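What the second pair of grippers is going to cost us

I said in April that I'd write up the equipment budget once it settled. It has mostly settled, so this is where the money is going.

We have 1695 to spend before the end of the season. Azra Nikolaidis signed off on that number and there won't be a second round. Out of that I need to cover spare parts for the hand-held grippers, cables, and whatever we decide to do about a second set. I would like a second set. I'm no longer sure we can have one.

The job at the moment is shoes. One person holds a gripper in each hand, picks up a sneaker from the table and puts it on a small two-tier shelf. It's plain work, but it is hard on the finger pads. Tread has a lot of edges, and the rubber facing on the pads is thin. Once a corner lifts, the next few grasps peel it further.
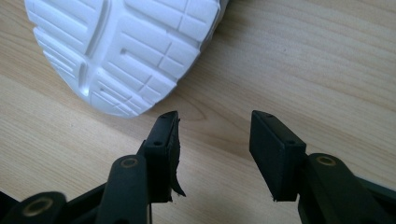

Pads are the first line of the budget for that reason. Last year I treated them as a small extra and ordered them in ones and twos, paying shipping each time. Rimantas Laur added up the shipping and showed me, which I didn't enjoy. This time I'm ordering 19 in one go from Stirosell. They take 17 days to deliver, so the order has to go in before we are down to the last pair in the drawer.

The linkages are a different matter. The plastic arms and brass bushings have held up well and I'm not buying any. If a pivot gets sloppy I'll change my mind.

Cables come next. Each gripper has its own, and they run down past the sides of the table. I asked Mavbridge for a quote on longer ones with a better strain relief at the gripper end. Their price was fair, but the minimum order was more than we'd use in two years. Octavio Ríos thinks we could split an order with the group upstairs. I've sent them a note and am waiting to hear.

I didn't budget for a new table or shelf. The table is the right height for most of us, and the shelf has enough room under the top panel to get a shoe in sideways without knocking the posts. Svatopluk Kopecký wanted a deeper one for boots. Boots aren't in the plan until next year, so that went on the later list.
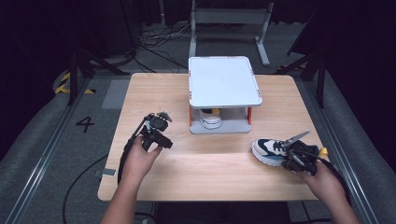
The second set

Zistow wants 1000 for a pair, without cables. That would leave 695 for everything else, and the pads take a good part of it. I could make it fit by skipping the cables altogether, but I don't want two sets running on old cables.

The other choice is to wait and buy one gripper as a spare. I'm leaning that way. I'll ask Zistow for a single-unit price and decide when it comes in.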